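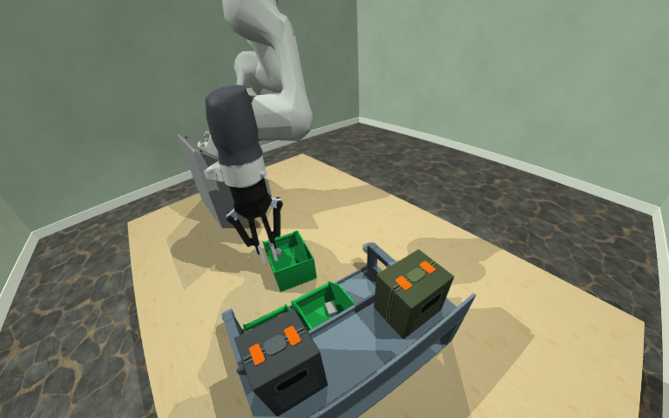 Sestlow Load Height Alarm for Trucks and Flatbed Trailers

Product page last revised December 26, 2019

The Sestlow is a height warning set for drivers who carry tall or irregular loads on public roads. It measures the highest point of the load while the vehicle stands in the yard, keeps this number in memory, and shows it in the cab for the whole trip. If the load rises during driving, for example when a strap becomes loose or a tarp opens, the display changes to red and a buzzer sounds.

The set is made for flatbed trailers, low loaders, car transporters and equipment trailers. It is not intended for closed box trucks, where the height does not change. For these we offer the simple Itside cab plate, which you can order on a separate page.

What is in the box

1 cab display with suction mount and screw mount
2 mast sensors, front and rear
1 junction box with cover
Cable set for trailers up to 53 feet
Mounting clamps for round and square posts
Printed manual in English and Spanish
Height card for the sun visor

How it works

Each mast sensor is fixed to a post at the end of the trailer deck. The two sensors look at each other across the load. Before departure the driver presses SET, and the system looks for the lowest free line above the load. This takes 18 seconds. After that the display shows the height from the ground in feet and inches, always rounded up to the next full inch.

The driver can then type the lowest clearance on the planned route. If the difference is smaller than the safety margin, the display does not accept the trip and asks for a new route or a new load position. The margin is set to 3 inches at the factory and can be made larger by the owner. It cannot be made smaller.

The height is calculated with the normal ride height of the trailer. When you change to tires of another size, or when the air suspension is raised, please do the SET procedure again. Also an empty trailer stands higher than a loaded one, so the measurement must be done after loading and not before.

Please note that the Sestlow does not see the bridge. It knows only your load and the number which you give to it. Signs at the bridge are always more important than the display, and new road surface can make the real clearance smaller than the sign says. For an oversize load you still need the permit and, where the state asks for it, the escort vehicle with the height pole.

Technical data

Supply: 12 or 24 volt, from trailer connector
Measuring range: 8 to 16 feet from ground
Display: 5 inch, day and night mode
Buzzer: three levels, cannot be fully switched off during a trip
Trip memory: last 161 trips
Sensor protection: rain, road salt and pressure washing from more than 3 feet
Weight of complete set: 9 pounds

Trip memory

For every trip the unit saves the start time, the measured height, the typed clearance and all warnings. The list can be copied to a USB stick and opened in any spreadsheet program. Some carriers keep these files together with the load papers. The memory does not save the position of the truck or the speed, and nothing is sent over the phone network.

Installation

A mechanic with normal tools needs one afternoon. The posts must be straight and must not move by hand. Install the rear sensor first, then the front one, and lead the cable along the left frame rail, away from the brake lines. The junction box goes under the deck with the cable entries down — never up, or water will collect inside.

When both sensors are connected, the green lights should stay on without blinking. A blinking light means the sensors do not find each other. In most cases it helps to turn the rear sensor a little.

Versions and price

Sestlow One, for a single trailer: $640
Sestlow Two, one cab display and sensors for two trailers: $985
Extra mast sensor: $109
Replacement cable set: $74
Itside cab plate, with number wheels: $22

Prices are without tax. Shipping inside the continental United States is included for complete sets. Spare parts are shipped at cost.

Delivery and service

Orders are packed at our warehouse in Plivthorpe and leave within two working days. The Sestlow Two is at the moment out of stock and will be available again in February. You can order it now, and your card is charged only on the day of shipping.

The warranty is two years for the display and the sensors, one year for the cables. Damage from a collision is not covered. After any contact of the load with a bridge, a sign or a branch, both sensors must be checked before the next trip, also if they look fine from outside.

Repairs are done by Ortuño Truck Electric. Please write the serial number on the outside of the package. You find it on the back of the display, under the suction mount.

Related products

Itside cab plate
Ratchet strap tension indicator
Amber beacon, magnetic foot
Height pole for escort vehicle, fiberglass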